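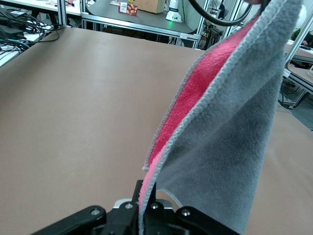 Why does anyone still bother to wash dishes by hand when there's a perfectly good dishwasher right there? For me it's the best 19 minutes of the evening, and I'd be sad to give them up.

I own a dishwasher. It came with the apartment on Samonte Street, it works fine, and I run it when people come over. The rest of the time I fill the sink, put on the radio and get going, and I love it more every year!

Start with the water. Hot, a bit hotter than you think you can stand, with one squirt of soap and no more. Glasses go in first, then forks and spoons, then plates, and the greasy pans wait their turn. My grandmother in Nerkach taught me that order and I've never found a better one (I did try starting with the pans once, and the glasses came out looking like fish tanks).

Then there's the talk. Two people at a sink, one washing and one drying, will say things they'd never say across a table. Your hands are busy, you're both looking at a plate, and out it comes - the job worry, the thing the doctor said, the crush. I learned more about my brother over a rack of wet bowls than in 16 years of sharing a bedroom with him.

I know the case against. A full machine can use less water than a careless person with the tap running, and plenty of people get home at nine at night with three kids and no patience for my hobby. Fair enough, load the thing and go to bed. I'm talking to those of us who have some 100 channels to flip through after dinner and still feel like the evening went nowhere.

Try it for the month of November, when it's dark by five and the kitchen is the warmest room anyway. Buy a decent brush, keep a stack of dry towels within reach, and change the water when it goes gray. And leave the roasting pan to soak overnight. Even I don't enjoy the roasting pan.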